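The Slow Way Around Skoltham

I bought my first electric bike because of one hill. It's on the north side of Skoltham, it goes up past the water tower, and for the better part of a decade I arranged my whole riding life so I would never have to climb it. I took the river path. I took the long way through the rail yards. Once I took a bus, with my bike strapped on the front like a shamed dog.

Then my knees started making a sound, and a friend let me try her e-bike in a parking lot, and I was at the top of that hill by dinnertime with a grin I couldn't get rid of. So you can guess where this story is going. I'm a convert, and converts are tiresome, and I'll try to keep it down.

What I want to write about is touring. Commuting on an electric bike has been covered to death (it's great, buy a good lock). But loading one up and going somewhere for several days, with hills and motels and no plan for where the next outlet is, felt to me like a different animal, and I couldn't find much about it written by anybody who wasn't selling me a bike. So last fall I went and did it. Five days, Skoltham to the coast, by way of the Makori valley and a lot of gas station burritos.

What I rode

The bike is a Nisov, the step-through one, with the battery tucked into the down tube. It's not fancy. The paint is a green that looked better online. I'd had it two years by then and had done nothing to it beyond tires, brake pads and a saddle that doesn't hate me. I carried one spare battery, which I borrowed, and which weighed about as much as a Thanksgiving turkey and rode in the left pannier the whole way. If you're wondering whether that makes the bike pull to one side, yes, it does, and by the second morning I had moved all my shoes and tools to the right to balance it out.

People ask about range before they ask about anything else. Men at traffic lights ask me about range! The best I got from a single charge was 76 miles, and I want to be clear that those were dreamy miles: flat valley road, wind behind me, assist on the lowest setting, nothing in my legs yet to complain about. The day after that I went over the ridge and didn't get anywhere near it. I stopped looking at the number on the display after a while and started looking at the little bars, and then I stopped looking at the bars too and just ate lunch wherever I could plug in.

Lunch, by the way, is the secret. A long lunch. I had been planning my days like an ordinary tour, where you ride all morning, inhale a sandwich standing up and keep rolling. On an e-bike that's backward. You want the diner with the booth by the wall socket, you want to order pie, and you want to be in no hurry. I asked permission every single time and was only turned down once, at a laundromat, where fair enough.

Packing for it

I overpacked, like everyone. The motor makes you greedy. You think, well, I'm not the one hauling it, and in goes the second sweater and the camp chair. Then you meet your first flight of motel stairs and you are very much the one hauling it, plus the bike, plus a battery you don't trust to leave outside overnight.

Things I used every day: the charger, a short extension cord, rain pants, a rag, zip ties, a paperback I never finished. Things I never touched: the camp chair, the water filter, a whole bag of coffee. Nice panniers with internal pockets are lovely, but I did fine with cheap roll-top ones and a pile of plastic bags to keep the socks away from the chain lube. Sort by day, squeeze the air out, done. I'd pack it the same way again, only with less of it.
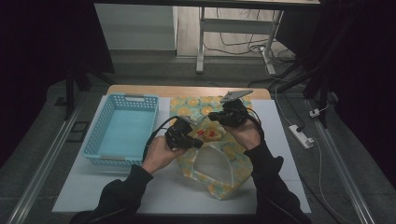
The ridge

I'd been dreading day three since I first drew the route. The road out of Makori climbs for most of a morning, and it does that mean thing where it flattens just long enough for you to think you've finished. There's a sign at the bottom that says trucks should use low gear. I used low gear and the second-highest assist, and I talked to the bike out loud.

And you know what? I still worked. I was sweating through my shirt by the first switchback. I'd love to have a word with everybody who has ever told me it's cheating, because I don't know who they think I'm competing against. There was no one else up there but a couple of cows. I got to the top with one bar left and swapped in the turkey – sorry, the spare – and sat on the guardrail for a long time eating crackers.

Coming down was the scariest part of the week. A loaded e-bike is heavy, and it gathers speed like a shopping cart. I stopped twice to let the brakes cool off and to shake out my hands. If you take one practical thing from me, put fresh pads in before you leave and carry a set. I could hear mine starting to rasp by the bottom.

Gonov, in the rain

The town of Gonov has a bakery, a hardware store and a motel with a sign that's missing its vowels. I rolled in on Wednesday afternoon, soaked. The woman at the desk looked at me, looked at the bike and gave me the ground-floor room at the end with the wide door, and I have rarely felt so understood.

I had worried a lot about rain and electricity. I put a shower cap over the display and tied a bread bag around the charging port, and the Nisov hummed along through four hours of steady drizzle without a hiccup. Mind you, that's my bike, and my weather. Read the manual for yours. I dried the battery contacts with a motel washcloth before I charged anything, and I let it all sit at room temperature while I went out for soup.

The soup was split pea. I had two bowls. The guy next to me at the counter had ridden motorcycles his whole life and wanted to know what the thing cost, and when I told him he whistled, and then he came outside with me in the wet to look at it. He lifted the back wheel an inch off the ground and put it down again very gently.

The last stretch

From Gonov to the coast is mostly downhill, on an old logging road that's been paved and then forgotten. Ferns on both sides, potholes the size of bathtubs. I turned the assist off altogether for a while to see if I could, and I could, at the pace of a person pushing a stroller. Then I turned it back on. I don't have anything to prove to a fern.

I hit the water at 4 in the afternoon. It was gray and windy, and the snack bar was closed for the season, so there was no triumphant ice cream. I leaned the bike on a bench, took my shoes off and walked down far enough to get my feet wet, and it was so cold I yelled.

Would I do it again? I've already got the map out. Next time I want to go north, where the towns are farther apart and I'll have to think harder about lunch. I'm leaving the camp chair at home. The coffee I might bring.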